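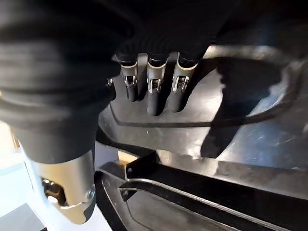 Workshop notebook, June, bench 2
Reading time: 4 min

Continued from the page on the feet and hinges. Today I want to finish the cleaning of the big black plastic parts from the Grallisero cases, before they go on the shelf with the rest. I had put this off because gloss black is the colour I like least to clean, every fingerprint stays and every cloth leaves a mark of its own. The smooth areas are easy enough once you find the right cloth. The work is in the raised ridge, where it runs along and then sweeps up and around in a curve, because dust sits against the foot of it and a flat cloth goes over the top. On this gloss the reflections are also misleading. A bright grey patch can be a light from the ceiling or it can be a haze of old polish, and I have to move my head to know which one it is.

Started at 9:30 with plain water and two drops of dish soap in the small bucket. I did one half of the first piece with the blue microfibre and the other half with the old cotton T-shirt. The cotton left lint along all the ridge. The microfibre left nothing I could see, but it was a new one and I had not washed it yet, so maybe it is too early to praise it. I rinsed with a second cloth and dried at once. If the water dries alone on the gloss it makes rings, our tap water is quite hard.

Then the corner of the ridge. I tried:

– cotton bud: good, but slow, and the stick must not touch the plastic
– soft paintbrush, the 7 mm one, dry: lifts the dust well, does nothing for grease
– same brush with soapy water: the best so far
– wooden skewer with cloth wrapped around it: no. The cloth slipped and I made a small scratch. It is on the inside face, so it will not show, but I write it here so the next person does not try.

The scratch is 3 mm long, it catches the fingernail very slightly. I will not polish it.

About polish. There is an open tin of Skiser on the top shelf and I tried it on an offcut, not on a real part. It gives a very deep shine for an hour and afterwards it pulls dust like a magnet. Also it stays white in the inside of a curve if you use a bit too much, and to get it out takes longer than the whole washing. My opinion is we should not use it on these. The surface has already its own shine from the mould and only needs to be clean. If somebody wants to use up the tin, the rubber feet of the stools look nice with it.

Second piece, after the tea break. Same method, faster: 51 minutes for the first one with all the trials, and I think the second took less than half of that, I forgot to look at the clock. This one had a strip of glue left from an old label. Soap does nothing to it. Warm water on a folded cloth, left lying for some minutes, made it soft and then I could roll it away with my thumb. I did not want to use the orange solvent on gloss plastic. In the winter I saw what it did to a lid of the Julex boxes, the lid went dull in one round spot and it never came back.

Order of work, as I would do it next time:

Dry brush first, always, along the ridge and away from it. If you begin wet, the dust becomes mud in the corner.
Soapy brush in the corner.
Microfibre on the flat and rounded areas, light hand, straight strokes.
Clean water, second cloth.
Dry at once, begin at the top.
Cotton gloves before lifting. The thin ones from the drawer under the vice, not the leather.

For storage I am still not sure. Last year we used bubble film and on two parts it printed its pattern in the gloss, small faint circles, visible only from the side. I have now put a sheet of the soft white foam between them and stood them on the long edge, ridge to the outside so that nothing leans on it. The foam is the end of the roll from Thaweesak. To order more, and to ask if they have it in a narrower width, we throw away a strip each time.

Still open:

The bench light. For checking gloss it would be much better to have a long lamp than the small round one. With the long one you look at the line of the reflection, and where the line bends or goes cloudy, there is something to clean. I tried with the tube lamp from the paint corner and found two smears that I had missed completely – it needs an extension cord to reach, so I put it back.

The blue cloths. Wash them without softener, please. I made a note on the box.

Tomorrow the grey parts, which are matte and a different story.

Recent entries
Loose hinges, part two
Which glue holds the rubber feet
Sorting the screw drawers
Drying rack, new position

Workshop notebook | Contact the workshop | Back to top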